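Sqalli, the Bin-Picking Arm: A Build Gallery

Posted August 2, 2019

Welcome to the gallery page for Sqalli, which started as a daydream at the back bench of the Standora shared workshop and has since eaten most of my evenings and a good part of my savings. I promised several of you that I would put the pictures up with a line or two each, and I have never in my life managed to stop at a line or two, so get yourself something to drink. The idea is a simple one to say out loud: a robot arm looks into a bin of odds and ends, picks something up, and puts it where it belongs. Getting there has been less simple, and a lot more fun than I expected!

For those who are new, the arm is a secondhand KUKA that I found through Pandau, a little surplus dealer who mostly sells shop lathes and was happy to see the thing leave the building. I paid more to have it moved than I like to admit. The controller came with it, along with a ring binder of notes from the last owner in very small handwriting, and I have read that binder cover to cover (twice, if you count the night I couldn't sleep).

The gripper took most of July. My first fingers were too wide and kept landing on the neighbors of whatever I was after, so I made them narrower, and then they bent, and then I made them narrower and thicker, which I should have done in the first place. If you are building your own, cut a cardboard finger before you cut a metal one. It costs you nothing and it will show you right away where the knuckles are going to bump.

Then there's the cabling, my least favorite job and the one I have redone the most. An arm wants to turn its wrist, and a cable wants to stay where it is, and you have to leave enough slack for the one without giving the other something to snag on. I go over the whole run with ties and tape, move the wrist slowly through its travel by hand control, watch where it pulls, and then go back and do it again. 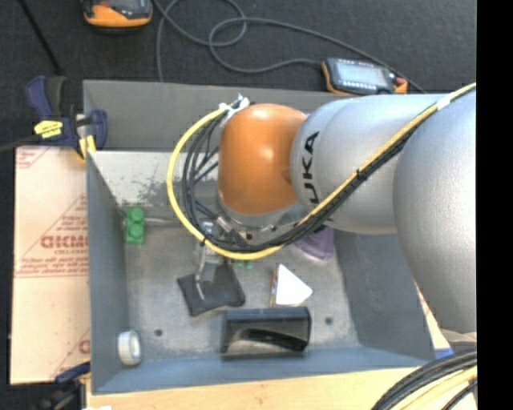
I keep the bin clamped down, and I would urge anybody to do the same. Before the clamps, one careless downward move nudged everything over by a finger's width, and every position I had saved was wrong by that same finger's width. I spent a whole evening blaming the software - poor software, it had done nothing. These days I check the clamps before I switch anything on, right after I check that the stop button is where my hand expects it.

What goes in the bin changes all the time, and I have come to enjoy this part more than any other. Toy blocks are a kind place to begin, with their flat sides and square corners. Shiny black things are hard, and flat things are harder still, so of course those are the ones I keep dropping back in. The people at the other benches have caught on and now leave me their small junk in a coffee can by the door. Please keep it coming!

My picking program is called Estonus, and it is on its umpteenth rewrite. I keep a tally in a notebook, and the last long run was 500 tries, of which 400 ended with the piece in the tray. The run before that was 154 good picks out of 557, so you can imagine how I was grinning on the drive home. Most of the misses that are left are slips, where the fingers close nicely and the piece slides out on the way up. I have some thin rubber sheet set aside to line them with and will report back.

Next on my list are a better light over the bin, a tray with dividers, and a proper sleeve for the cables if I can find one that bends the way I need. I also owe the workshop a new set of hex keys, as mine and theirs have become hopelessly mixed. If you'd like to come by and see the arm run, leave a message on the Standora board and I'll put the kettle on.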